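Home | Sky | Earth | Bodies | Ask Us

Why Do Stars Twinkle?

By Kanokwan Wongsuwan

There is a famous song about a star that twinkles. It is a fine song, but it asks what the star is and then never finds out. Let's do a little better than the song.

A star is a giant ball of very hot gas. It shines steadily. If you could float in space and look at one, it would not twinkle at all. It would just sit there glowing, like a lamp somebody forgot to turn off.

The trouble starts when the light gets to Earth, because Earth is wrapped in air, and air will not keep still. Warm bits go up. Cold bits sink. Wind shoves everything sideways. Each time starlight goes from a warm patch to a cool patch, it bends a tiny bit. It has come trillions of miles in a straight line and then gets pushed around in the last few. Very rude.

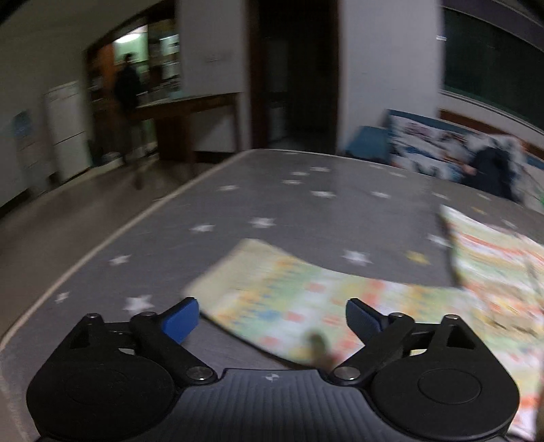

All that bending makes the star look brighter, then dimmer, then brighter again, many times a second. Grown-ups who study the sky call this scintillation. You may call it twinkling, and so do they when they are tired.

Planets hardly twinkle. They are much closer to us, so each one looks like a tiny disk instead of a dot, and the wobbles mostly cancel out. If a bright "star" high in the sky is shining calmly, it could be a planet.

Try it yourself! On a clear night, find a star right over your head. Then find one low down, near the rooftops. The low one should twinkle more. Its light has to plow through a lot more air to reach you. Stay out for at least 2 minutes so your eyes get used to the dark, and longer if your bedtime can be argued with.

More to read
Why Is the Sky Blue?
Where Does the Moon Go in the Daytime?
What Makes a Shooting Star Shoot?
Coming in September: Why Do We Yawn?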